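Feed > Threads > Small Shop Equipment
Home Following Lists Saved Log in
6 min read

Thread on what we're budgeting for the snack counter next year. A few people asked me to write it down after I posted the short version in September. It's mostly about the arms, but the arms turned out to be the easy part of the budget. 1/

Background. We run a small counter that sells packaged snacks, cold drinks and some hot food. The plan is a two-arm station that puts an order together on a tray and sets it out for the customer. Not the whole shop. One table. 2/

I do the purchasing. Apinya Yensuk does the layout and the stock. Sohail Marwat does the electrical and anything that could trip a breaker. Everything below is from my side of it, so if you want motor specs you're following the wrong person. 3/

We got quotes from two suppliers, Clestard and Laradholm. Both quoted a pair of arms with grippers. Clestard's price was lower and left out the mounting. Laradholm's was higher and included mounting, delivery and two days on site. Once I added the missing lines to the first quote they were close. 4/

So, first thing: ask every supplier for the same list, in the same order, and make them write "not included" next to whatever isn't. I had to go back to Clestard three times to get that. They were polite about it. 5/ 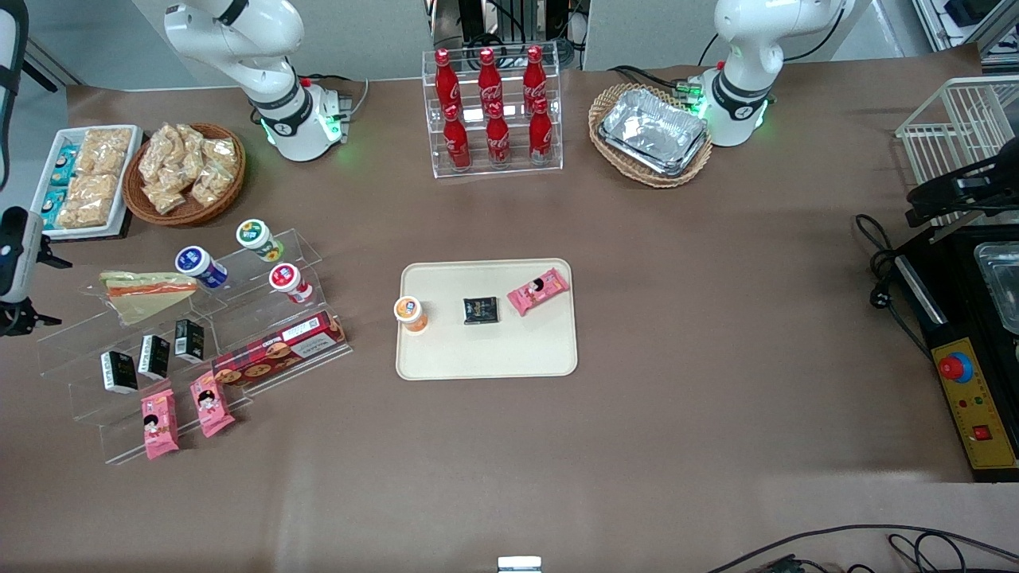

Second thing is the table. I had a table in the budget at the price of a normal work table, and that was wrong. With two arms fixed to the far side you need a top that won't flex and legs that won't walk. Titilayo Nwankwo priced a heavier one for us and it came in at 872 with delivery. I had put down 500. 6/

I'm keeping the 872. You can save on a lot of things here but if the table moves you lose every position you taught the arms, and then you're paying somebody to do it over. 7/

Third thing, shelving and holders. This was the line I almost left off. People stock by hand and they'll reach around anything. A gripper wants each item in the same spot every time, with room on both sides for the fingers. 8/

We're using clear stepped stands for the small stuff. Cups, cartons, a wrapped sandwich, cookies, little packets. Bottles get their own rack with two levels. Six Cokes in it, three up and three down, and that's as many as I want there for now. 9/

The stands are cheap. The first one cost us 29. But you don't buy one, you buy one, find out the steps are too shallow for the sandwich, and buy another. I now budget every holder twice and I haven't been wrong yet. 10/

Baskets we already had. A round one for the bagged snacks and an oval one for the foil trays. Apinya wants to keep them since they look nice to a customer. Younes Gaber, who is doing the programming, would like them gone, as bags in a pile never lie the same way twice. 11/

I don't have a winner on that. I put in a small line for replacing the baskets and marked it "maybe." If it's not spent by spring it goes to spare parts. 12/

Fourth thing, the list of items you expect the station to handle. Write it before you sign anything. Ours was 57 items on the first draft, basically the whole shop. Younes asked which ones people buy together and we cut it way down. 13/

The test order he settled on is a cup with a lid, a small black packet and a pink snack packet, all on one cream tray. Three different shapes. If a supplier can't talk you through how their gripper picks up your three shapes, I'd wait on the deposit. 14/ 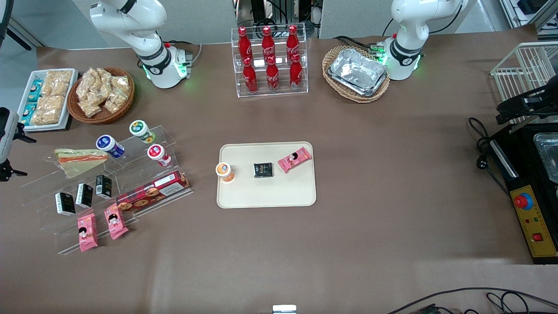
Fifth thing is space, and I mean clear table. My first layout used all of it. Apinya's leaves most of the front half open with the stock pushed to the left and the back. I thought that was wasted money per square foot. It isn't, the arms need somewhere to swing and you need somewhere to put your hands when you restock. 15/

It does change the budget though. Less stock on the table means more restocking trips. I put in 20 minutes of somebody's time a day for that. Suppliers won't put labor on their quote so you have to add it yourself. 16/

Sixth, cables. Sohail made me add a line for cable covers, ties and a proper outlet near the hot unit. I had zero in there. He walked around the table once and gave me a list. Get your electrical person in before the quote is final, while you can still move an outlet on paper. 17/

Seventh, anything that heats. Our hot unit sits at the right end with its controls on a yellow panel and a red stop button on it. Be clear with everybody that a stop button on an appliance is for that appliance. Your arms need their own, and it needs to be where a person can hit it. Ask the supplier where it goes and whether it's in the price. 18/

Laradholm included theirs. Clestard had it under "options," and I don't think it should be an option. I told them that. 19/
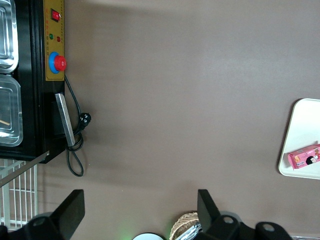

Photo: Prapai Rattanakul

Eighth, cameras. Both suppliers offered a camera on the gripper as an add-on, on top of one that looks at the whole table. I wanted to cut it. Younes asked me to leave it in, and after seeing the view from down there I agree. You can see how close the fingers get to things, and from across the table you really can't. 20/

Budget the spares with it too. Fingers and camera cables, mainly. Both suppliers call those wear parts, so they're outside the warranty. I'm putting in two sets of fingers for year one. If we don't use them, fine. 21/

Ninth, software. One supplier charges by the year and the other charges once and then bills for updates. I worked both out over three years and picked that as the number to compare. Any shorter and the yearly one looks better than it is. 22/

Tenth, training for staff. Not for Younes, for the people at the counter. They need to know how to stop it, how to clear a dropped item and who to call. Kwan is doing a half day for us and it's a flat fee. I've booked it twice, once at the start and once after a couple of months when there'll be new people. 23/

Somebody asked about leasing. We looked. The lease covered the arms only, so table, holders, electrical and training were still up front. For us the arms are a bit over half of the total, so the lease didn't help as much as I'd hoped. Might be different if you already have the table. 24/

Somebody else asked if it pays for itself. I don't know yet. I have a sheet that says it does in year three, but that sheet has my guesses in it. I'd sooner put a real number up after we've run it a while. 25/

My order of spending, if it's useful: table, electrical, holders, then arms. Sohail would put electrical first. The deposit on the arms goes out last because everything else can still be used if we back out. 26/

Still open: the baskets, a second tray so one can be filled while the other is being picked up, and whether we ever try the hot food with the arms or just leave that to a person. I'm leaning toward a person. 27/

The sheet is the one I use at Laddale and it's plain, no formulas you can't read. Message me if you want a copy with our prices taken out. I check messages in the evening. 28/28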